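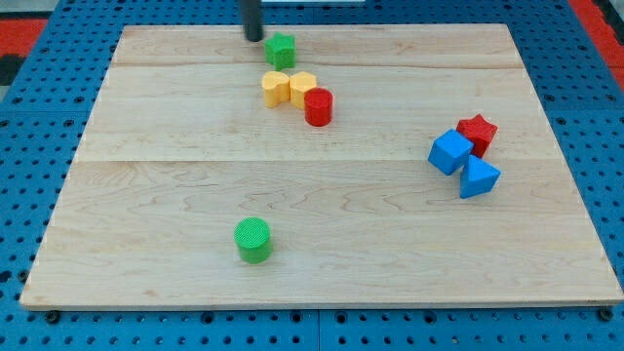 How do I send my music to Rerkora?

Email one streaming link to the demos address in the footer. Put your band name and town in the subject line. We don't take attachments, CDs, thumb drives or anything handed to us in a restroom.

Label > Artists > Demo FAQ
Updated 6/21/26 by the Rerkora office

How many songs should I send?

Three is nice. Five is the limit. If you send 12, we'll play the first one and then guess at the rest, and our guesses are not generous. Put your best song first. We know you're saving it for track four as a surprise, but plenty of us never get to track four.

Does it need to be professionally recorded?

No. We signed Lagman off a phone recording in which a dishwasher is clearly keeping better time than the drummer. If we can hear the song, we can hear the song. Please don't spend your rent on mastering a demo. Spend it on rent.

What kind of music do you put out?

Mostly guitar bands, a little electronic stuff, and one accordion album that has outsold everything else in the catalog. Listen to a few of our releases before you write. If your email says you love our roster and then names a band that's on another label, we will notice, and we'll be hurt for most of the afternoon.

How long until I hear back?

We got 1,821 demos last year and we are a small office with day jobs. Give it three months. After that you may send one polite nudge. The people who nudge us daily do get remembered, so in a narrow sense it works.

February is our slowest month for replies - that's when we do royalties, and there's usually some shouting at a spreadsheet.

Will you tell me why you passed?

Usually not. We used to write everyone a few lines of feedback, and a fair number of people wrote back with a few pages of theirs. Now you get a short, friendly form letter. It means no for this batch of songs, and you're welcome to try again with new ones.

Should I include a bio?

Two or three sentences. Where you're from, who plays what, whether you play live. Leave out the word "journey." Leave out "genre-defying" too, particularly if you're a four-piece playing in 4/4 about a breakup.

What does a deal with you look like?

Short and dull, like all good contracts. One album, costs come out first, then we split what's left down the middle. You keep your masters. A typical first pressing is 400 copies, and you get a box of them to sell at shows or give to relatives who have been very patient.

Do I have to live in Murnport?

No, though it helps if you can get here. Our release shows are all at Zevov, which has a decent PA, a low ceiling and parking for exactly one van. It's usually taken.

Can my manager submit for me?

Sure, as long as your manager has heard the songs. It comes up more than you'd think.

I already sent a demo and found a typo in my song title. Should I resend?

Please don't. We thought it was on purpose and kind of liked it.

Get new releases and show dates by email. Enter your address to subscribe. Unsubscribe at any time.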